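Miven Serial Fiction – Questions from Readers and Contributors

Last revised September 2020

General

What is Miven?

Miven publishes long historical and fantasy fiction in instalments. Each serial is split into chapters, and chapters are released in order on the site. There is no print edition. A complete serial stays online after the last chapter has been posted, unless the author asks for it to be withdrawn.

How often do chapters appear?

Every 14 days for a running serial. A serial marked "paused" has no release date. A serial marked "closed" was left unfinished by its author and will not be continued by anyone else.

Do I need an account to read?

No. An account is needed to leave comments, to keep a bookmark across devices and to submit work. Bookmarks made without an account are stored in the browser and are lost when its data is cleared.

Where should a new reader start with the Zenddale books?

With The Salt Warden. It was posted first and it explains the succession dispute that the later books take as known. The Ferry Tax is set two generations earlier but was written afterwards, and its final chapters give away the identity of the warden's father. The order on the Zenddale index page is order of posting. A second list, by date within the story, is linked at the foot of that page.

Is Zenddale meant to be a real place?

No. The town, the river and the surrounding duchy are made up. The trades, weights and legal offices are based loosely on late medieval practice in northern Europe, with changes where the plot needs them. The currency is consistent within each book but not between books.

Submissions

What can I send?

Prose fiction in English, set before the age of steam or in an invented world at a comparable stage. Magic is allowed. We don't take verse, scripts, fan fiction or retellings of films and games.

How long should a chapter be?

No more than 2000 words. Chapters under 700 words are accepted only as prologues, epilogues or interludes, and should be labelled as such in the heading. If a chapter runs over the limit, find a break in the action and divide it. Please don't ask us to choose the break.

How much must be finished before I submit?

The first 14 chapters, in final form, plus an outline of the rest on one page. The outline should state the ending. Outlines that stop at a question ("Will she reach the abbey in time?") are sent back unread.

What format do you accept?

Plain text or a word processor file. Leave a blank line between paragraphs and don't indent. Mark a change of scene with a single centred hash. Footnotes are removed on import, so anything the reader needs has to be in the body of the text. Maps and family trees can be sent separately once a serial has been accepted.

How is archaic speech handled?

This accounts for more editorial queries than any other subject. The house rule is that characters may speak in a period manner as long as the grammar is right and stays the same for that character. "Thou" is singular and takes its own verb form: thou art, thou hast, thou goest. "Ye" is plural, or singular to a superior. "Thee" is an object. A character who says "thou are" in one line and "you are" in the next will be queried both times. Plain modern English, without slang, is always acceptable and is what most of our longer serials use.
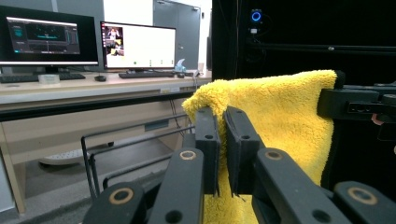
Vieira, commenting under the previous version of this page, objected that the rule on "thou" is too strict: real speakers moved between "thou" and "you" within one conversation, often within one sentence, to show anger or affection, and a writer who does the same on purpose should be left alone. The point is fair and the rule has been adjusted. A shift of pronoun is now allowed where the context shows a shift of feeling or rank. Add a note in the margin of the manuscript at the first such place and the copy editor will leave the rest. The verb must still agree with whichever pronoun is used.

What about titles and forms of address?

Use lower case for an office used as a description (the duke, the bailiff, the abbess) and a capital for a title attached to a name. "My lord" is lower case within a sentence. "Your Grace" takes capitals throughout. If your world has its own ranks, supply a short list in order of precedence with the submission. We have had serials in which a reeve outranked a sheriff in chapter 2 and took orders from him later on.

Are tags and speech verbs edited?

Lightly. "Said" and "asked" are left alone. Tags that repeat what the speech already makes clear ("he shouted loudly", "she whispered quietly") are trimmed. Adverbs are otherwise the author's business. One new speaker, one new paragraph – this is applied without exception.

Can I post the same story elsewhere?

Not while it is running here. Once the final chapter has been up for 14 days you may post or publish it anywhere. You keep the copyright at all times.

Editing and release

What happens after acceptance?

The manuscript goes through one round of editing for sense and one for spelling and punctuation. Both are done in Lesteo, our shared editing page. You will be sent a link. Changes are shown in the margin and can be accepted or refused one at a time. Refusing a change to punctuation is permitted but slows the release, as the chapter then has to be read again by a second editor.

Lesteo shows my chapter as locked. Why?

A chapter is locked while an editor has it open, and for a short period after it is closed. If the lock is still there the next day, use the "release lock" button on the chapter menu. Text typed before the lock appeared is kept under "Drafts".

Can I revise a chapter after it has been posted?

Spelling and factual slips, yes, at any time. Changes to events are not made once the following chapter is out, as readers will have read on from the earlier version. A serial may be revised as a whole after it has finished. In that case the old text is replaced on a single date and a line is added to the index page.

Comments

Who moderates the comments?

Editors, in turn. Remarks on plot, pace, language and historical detail are welcome, including unfavourable ones. Remarks about the author as a person are deleted. Guesses about later chapters should be placed behind the spoiler switch, even when they are wrong.

Why was my comment on The Ferry Tax removed?

Most removals on that serial in June were for naming the warden's father outside the spoiler switch. The comments can be posted again with the name hidden. Removed comments are not kept, so you will need to retype them.

Can I correct a historical error?

Yes. Use the "Query" link at the foot of the chapter instead of the comment box, quote the sentence and give a source. Queries go to the author, who may leave the text as it stands. Potatoes, stirrups and window glass have been discussed at length already – see the archive before sending another.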